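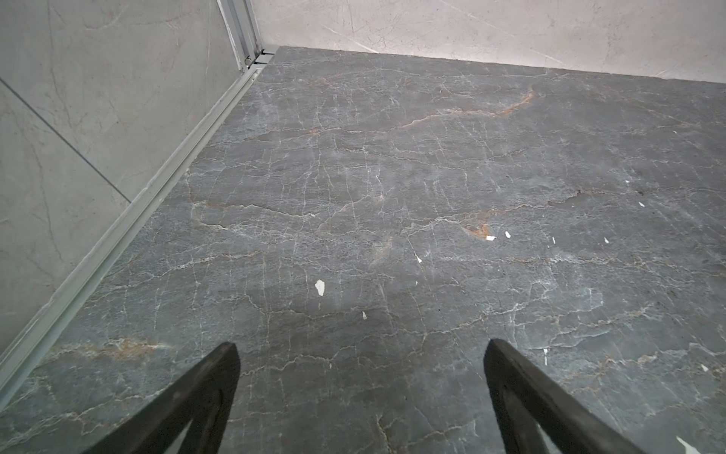
*Dark gray floor with white and rust-colored veining*

# Flolier Stone Floor Soap

**By Usorum, Urnton**
60-ounce jug, $20. Sold here and over the counter at Humphreys.

Flolier is a mild liquid soap for stone and tile floors, and we've been making it long enough now that a good many of our customers have worn out a mop or two alongside it. It pours thin, it has a faint smell of rosemary (there's an unscented one as well, see further down), and it is meant for the plain weekly wash that keeps a floor looking like itself. If you've just moved into a house with a marble hallway and have been going over it with vinegar and water the way your mother did the kitchen linoleum, please put the vinegar back in the pantry and read on a little. Acid eats at marble and limestone, and the dull spots it leaves won't wash off with our soap or anybody else's!

We get asked a lot whether patterned floors need some special treatment, and the short answer is no. Veins are part of the stone. What a busy pattern does do is hide dirt very kindly, so that you can go weeks thinking all is well and then move the hall bench and get a surprise. A floor like that wants washing by the calendar and not by eye. Pick your day and stick to it.

## How to use it

Sweep or dust-mop first, and do it properly, corners too. Grit is what scratches a polished floor, and a wet mop will only push it along.

- Fill a bucket with lukewarm water and add one capful of Flolier. One! More soap leaves a film.
- Wring the mop until it's damp and work backward toward the door.
- Change the water when it turns gray.
- Go over it once more with clean water if your tap water is hard.
- Leave it 15 minutes before you let the dog back in.

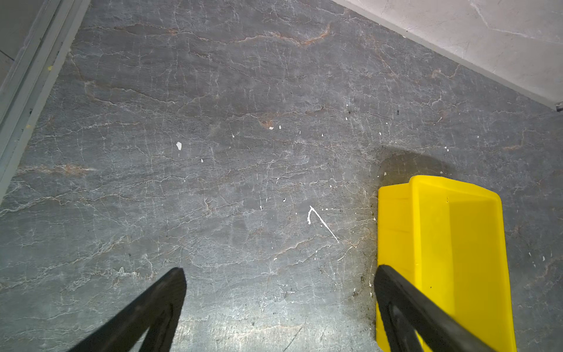
As for buckets, any clean one will do, though we'd keep one just for the floors if you have the cupboard space. We used to sell a bucket ourselves, a heavy galvanized thing that looked lovely on the shelf and left rings wherever it was set down, and we stopped. Plastic is kinder. The mop matters more anyway, and a flat cotton or microfiber head will get you a far more even finish than a string mop, which holds so much water that you end up chasing puddles along the grout.

Speaking of grout, Flolier is safe on it, but it's a soap and it won't bleach anything. Old dark grout lines want a soft brush and some patience. Work on a short stretch at a time, rinse, and come back to the next bit another day if your knees complain.

## How far it goes

One capful does 300 square feet of floor. Most households tell us they buy one jug in the fall and another sometime after February, when the road salt has been coming in on everybody's boots.

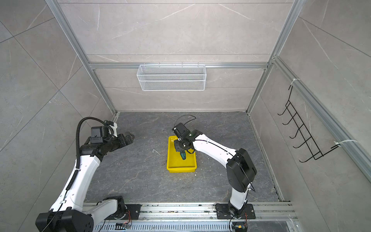 Nia Maddocks wrote to ask whether she could use the same bucket of water on her shower walls once the floor was done, and added that she'd been doing it for a year already and only now thought to check. Well, Nia, mix a fresh bucket! The soap is perfectly fine on wall tile, glazed or stone, but by then the water has the floor in it. For walls, use half a capful, start at the bottom and work up so you don't get streaks, then rinse from the top down and dry with an old towel.

## Where not to use it

Please don't use Flolier on unsealed wood, cork, or anything freshly waxed. On brand-new stone, wait until your installer says the sealer has cured. If you aren't sure what your floor is made of, try a little in a closet or behind a door first.

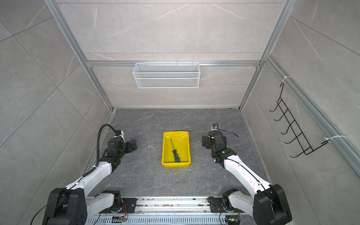

*Light gray wall tile with a dark floor and a white wire basket*

## Sizes and ordering

| Item | Scent | Price |
|---|---|---|
| Flolier, 60 oz | Rosemary | $20 |
| Flolier, 60 oz | None | $20 |
| Flolier, small bottle | Rosemary | $15 |

Orders go out from Urnton on weekdays. You can also bring your empty jug to Humphreys for a refill, cap included, please, as they can't supply spare ones.

Prices checked Tuesday, October 29, 2019.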